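Cable job faults after pad swap

rackrat_709
Our arm let go of the patch cable 3 times Saturday, no error logged. Dandlow support blames our lighting. I don't buy it.

Jikau_fan
Grip force set too low?

rackrat_709
Same as in April, when it ran fine. 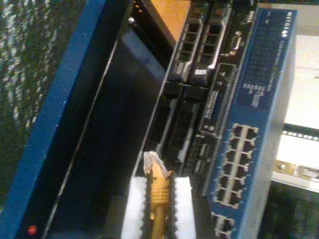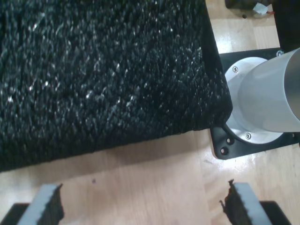

Reply from finbarr_b
A gripper that drops things and reports success is a safety fault. Lock it out.

Jikau_fan
Over a patch cable? Come on.

finbarr_b
Next time it's a drive. Pull the logs first.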